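Jenholm-Gurte: Bilder vom Aufrollen und Einräumen

README, Stand 30. März 2024

Worum es geht

Jenholm-Gurte ist eine kleine Bildsammlung über Gurte und Bänder im Haushalt. Gemeint sind Spanngurte, Gepäckgurte, Stirnbänder mit Schnalle und ähnliche weiche Teile, die in der Schublade schnell ein Knäuel bilden. Die Sammlung enthält 1.196 Bilder aus 52 Durchgängen. Ein Durchgang ist immer eine zusammenhängende Arbeit am Tisch, zum Beispiel das Falten eines Gurtes.

Die Sammlung gehört zu der Reihe Prama, in der verschiedene Ordnungsarbeiten in der Küche festgehalten werden. Der Teil über Besteck heißt Hekero und liegt in einem eigenen Verzeichnis. Beide Teile benutzen die gleichen Bezeichnungen, damit man sie zusammen lesen kann.

Ort und Einrichtung

Gearbeitet wird auf einem beigen Tisch mit Marmormuster. Dahinter liegt die Küchenzeile mit heller Holzplatte und grauen Unterschränken. Auf der Platte stehen alltägliche Dinge, die mit der Arbeit nichts zu tun haben: eine Vase mit Pampasgras, eine kleine Pflanze im braunen Topf, eine Dose. Sie sind nicht in den Listen eingetragen. Wer nach ihnen sucht, muss die Bilder selbst durchsehen. 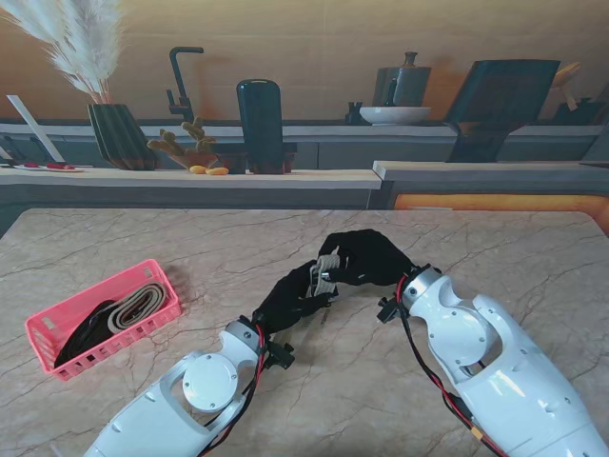
Abb. 1: Grauer Gurt, gefaltet, über der Tischmitte gehalten. Links im rosa Korb zwei gerollte Gurte, einer schwarz, einer beige-grau.

Der Korb

Als Ablage dient ein rosa Korb aus Kunststoff mit rechteckigen Schlitzen in den Wänden. Er hat in den Listen die Bezeichnung "korb". Seine Lage auf dem Tisch wird nicht ausgemessen. Es wird nur notiert, auf welcher Seite er steht. Wenn ein Gurt durch die Schlitze zu sehen ist, aber nicht von oben, gilt er trotzdem als sichtbar.

Bezeichnungen für die Gurte

Die Liste kennt 15 Bezeichnungen. Für den Anfang sind diese am wichtigsten:

gerollt: Der Gurt liegt als Rolle. Ein loses Ende bis zu einer Handbreite ist erlaubt.
gefaltet: Der Gurt liegt in Lagen übereinander, auch wenn die Kanten nicht genau passen.
hängend: Ein Teil des Gurtes hängt frei oder in einer Schlaufe nach unten.
schnalle_sichtbar: Die Schnalle ist auf dem Bild zu erkennen, egal ob sie offen oder geschlossen ist.
mischteil: Der Gurt ist mit einem festen Teil verbunden, etwa mit einem Bügel.

Die Farbe wird so aufgeschrieben, wie sie auf dem Bild erscheint. Bei zweifarbigen Gurten kommt die hellere Farbe zuerst, also "beige-grau". Das Material wird nur eingetragen, wenn es beim Aufnehmen bekannt war. In vielen Zeilen ist dieses Feld leer und soll es auch bleiben.

Schwierige Fälle

Mischteile haben uns am meisten Mühe gemacht. Ein Kopfband mit durchsichtigem Bügel ist dafür ein gutes Beispiel: Der Bügel behält seine Form, das schwarze Gummiband legt sich jedes Mal anders, und die kleine Metallschnalle verschwindet leicht auf dem Muster des Tisches. Der klare Kunststoff spiegelt außerdem etwas, so dass sein Rand nicht überall deutlich ist. In solchen Fällen bekommt das ganze Teil die Bezeichnung "mischteil", und das Band erhält zusätzlich "hängend", wenn es zutrifft.
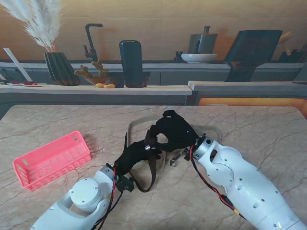

Dateien

liste_gurte.csv enthält eine Zeile pro Gurt und Bild.
liste_durchgaenge.csv enthält Beginn, Ende und eine kurze Bemerkung zu jedem Durchgang.
bemerkungen.txt sammelt offene Fragen zu 55 Bildern, bei denen zwei Personen verschiedene Bezeichnungen gewählt haben.

Alle Textdateien sind in UTF-8 gespeichert. Das Trennzeichen ist das Semikolon. Umlaute kommen in den Bemerkungen vor, in den Dateinamen aber nicht.

Bekannte Mängel

Graue und beige Gurte sind auf dem Tisch schwerer zu erkennen als schwarze. Sehr lange Gurte fehlen ganz. Die Grenze zwischen "gerollt" und "gefaltet" wurde in den ersten Durchgängen noch nicht einheitlich benutzt, diese Zeilen tragen den Vermerk "alt".

Korrekturen bitte mit Bildnummer und Zeilennummer an das Verzeichnis Athumani schicken. Eine Meldung pro Bild ist für uns am einfachsten.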